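Futau Supplies
Catering Linen Table Felts Trays and Stands Hire Trade Accounts Contact

Catalogue > Table Coverings > Heavy Table Cloths > Lerkau Green

Lerkau Heavy Table Cloth, Dark Green

The Lerkau is a heavy woollen-blend cloth made for tables that are in use for most of the day. It is supplied to school dining rooms, village halls, residential homes and parish kitchens, and is suited to any setting where a hard table top is noisy, cold to the touch or easily marked. The cloth is woven at the Merberg works and finished by hand at our own premises.

The firm has supplied table coverings since 1895. The first cloths were sold to billiard rooms and reading rooms, and the dark green shade has been kept in the range ever since. Other colours have been offered from time to time, but green remains the standard, and matching lengths can normally be supplied for customers whose original order was placed some years ago.

The surface is matt and has a short nap. Plates and bowls set down on it make very little sound, which is of particular value in rooms with high ceilings and bare floors. Customers who serve younger children often choose the dark shade because brightly coloured tableware stands out well against it.
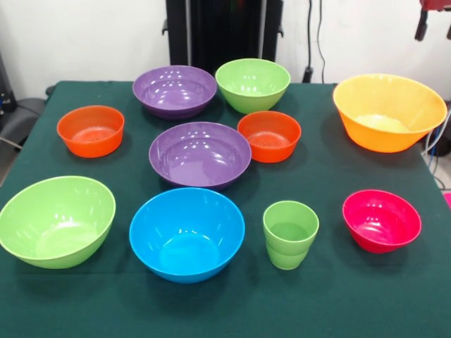 Sizes and ordering

The cloth is sold by the metre or cut to size. Customers should measure the length and width of the table top and then add the overhang required on each side. For dining use we recommend an overhang that stops well above the seat of the chair. A longer overhang may be preferred for display tables, but it should not reach the floor where people will be walking past.

Cut edges are supplied unhemmed unless a hem is requested. The close weave resists fraying in ordinary use, although an unhemmed edge will become a little uneven with time. Hemming adds 3 working days to the order. Round and oval tables can be fitted from a paper pattern, which should be sent flat and clearly marked with the name of the customer -- patterns are returned with the finished cloth.

The catalogue reference for all lengths is 513. Please quote it on every order, together with the delivery address and the name of the person who will sign for the goods.

Care of the cloth

Crumbs and dust should be removed daily with a soft brush, working in one direction along the nap. Spills should be lifted with a dry white towel before any water is used. Once the liquid has been taken up, the area may be sponged with cool water and left to dry away from direct heat. 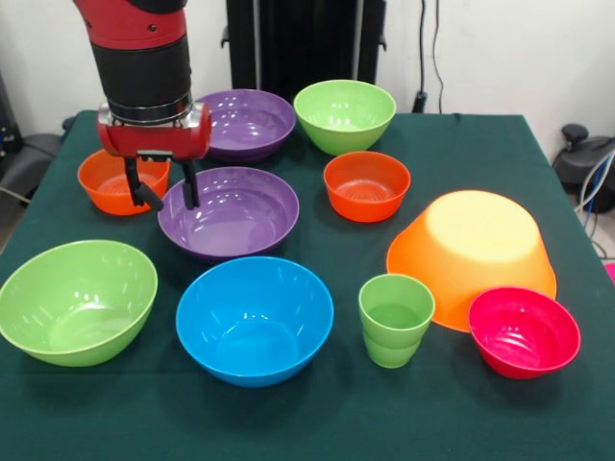

Hot water must be avoided, as it will shrink the wool and may leave a raised patch. Grease is best treated with dry powdered chalk, left overnight and brushed out in the morning. The cloth may be dry cleaned, and most customers find that one cleaning each May is enough. It should never be put in a tumble dryer.

When the cloth is not in use it should be rolled on a cardboard tube with the nap facing outwards. Folding is acceptable for short periods only. Cedar blocks may be stored with the roll, but mothballs leave an odour that is difficult to remove from a dining room.
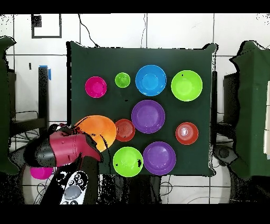

Underlay

A thin cotton underlay is available for polished tables. It prevents the cloth from moving and gives added protection to the finish beneath. The Owino underlay is cut slightly smaller than the table top so that it does not show at the sides. It may be washed by machine at a low temperature.

Samples and enquiries

Up to 2 samples will be posted free of charge to any trade customer. Enquiries about size and fitting should be addressed to Peninah Bakilana in the cutting room. Accounts and deliveries are handled by Carter Pelletier.

Related items
Owino Cotton Underlay
Lerkau Heavy Table Cloth, Offcuts
Merberg Clothes Brush, Soft
Cardboard Storage Tubes
Cedar Blocks, Boxed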